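About Hodum Court Reports

Hodum covers the criminal courts in Drandport and the four towns that share its judges. We started with one folding chair and a press pass that had somebody else's photo on it. We have seven reporters now, and most of them have their own chair.

Our work is sitting through hearings. Pleas, bail, sentencing, the long gap while everyone looks for an interpreter. We publish what was said in open court and we name the charge correctly, a habit that costs us clicks. 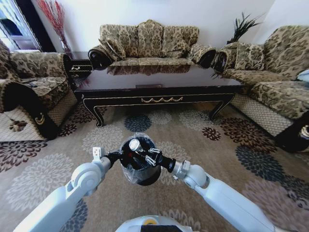
Fuad Assefa wrote in September to say our report of his brother's trial was the only one that mentioned the acquittal. We get fewer letters like that than the other kind - the other kind mostly come from defendants' mothers.

Corrections go at the top of the story and stay there. Requests to remove a report go to the editor, Hosseinzadeh, who reads all of them and grants very few.

The newsroom is above Hudis Dry Cleaning, 6 Court Street. Ring twice.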